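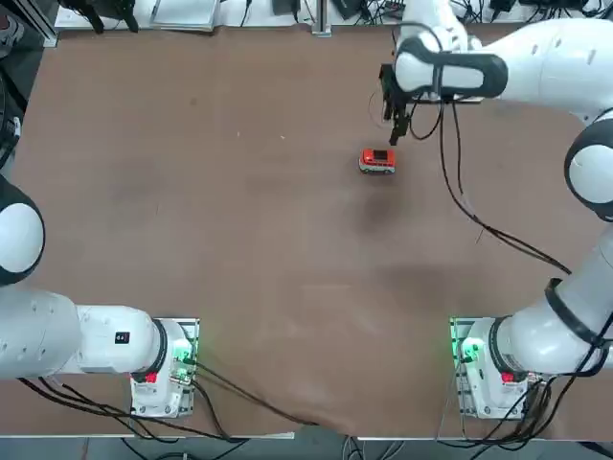

Cell 4, Kanbridge: the two-arm bench covered by this position.

Robot Cell Technician (bench maintenance)
Kanbridge, on site. Full time, 12-month contract with option to extend.
Reports to: Cell Engineering, Cabral

Cabral operates two-arm tabletop cells for object handling work under the Muleo project. Each cell has two arms bolted to plates on one side of a shared table, parallel grippers, and a control unit on the bench behind. The technician hired for this position will look after Cell 4: setup at the start of a shift, scheduled service, first-line repair, and the records that go with them. Operators run the handling tasks. The technician keeps the cell in a condition to run them.

Cell 4 is the oldest of the group and gets the most hours. Most of its stoppages over the past year were traced to cabling – connectors backing out, sleeves worn through, loops catching on a link at full reach. Applicants should expect cable work to take up a large part of the week.

The tasks use small, light items such as toy vehicles and plush toys, with a shallow tray on the table. Payloads are low, and wear shows up in the finger linkages and wrist joints well before it reaches the larger joints. 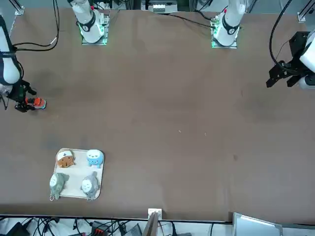
Duties
- Power up and home both arms, check base indicators, and sign the shift sheet.
- Check base plate bolts with a torque wrench every 60 operating hours.
- Inspect gripper fingers for play and parallel closing. Replace in pairs.
- Re-route and tie down arm cables after any wrist or gripper swap, leaving enough slack for full travel.
- Repeat the hand-eye calibration whenever a camera mount or base plate has been disturbed.
- Full service every 300 operating hours, with the Gara checklist filled in and filed the same day.

Low approaches are where a calibration error shows first. A gripper holding a small part just over the table has very little room before the fingers touch down, and the acceptance limit for height error on this cell is 2 mm. 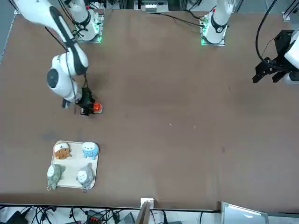 If the error is over the limit after a second calibration, the technician locks out the arm and opens a repair ticket. Joint modules are not opened on site. They are removed, tagged and sent to the Gara workshop, and the spare is fitted and calibrated before the cell is released.

Requirements
- Two years of hands-on work with industrial or collaborative arms.
- Able to read wiring diagrams, crimp and test connectors.
- Basic Linux command line.
- Clear written English for service logs.

Useful but not required: Python scripting, camera calibration, 3D-printed fixture design.

The practical test takes place at the cell, after a short safety briefing. Candidates replace one set of gripper fingers, calibrate the arm, and run a pick at the side of the table, where reach is longest and the cable has the least slack.

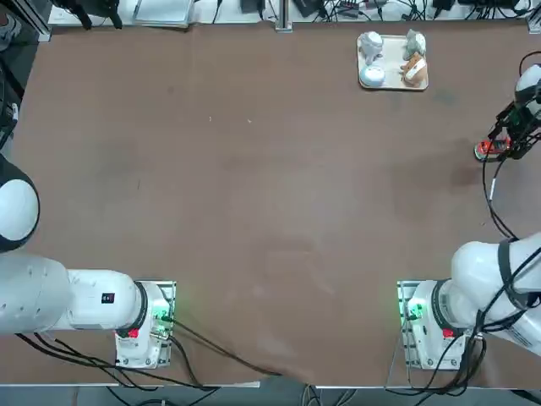
Marks are given for order of work and for the log entry as well as for the result. Tools are provided. Bring safety shoes.

Shifts start at 7:00 a.m. or 2:00 p.m., alternating. Applications close at the end of June. Send a résumé and one service report you have written (client details removed) to the Cabral hiring desk, with "Cell 4 technician" in the subject line.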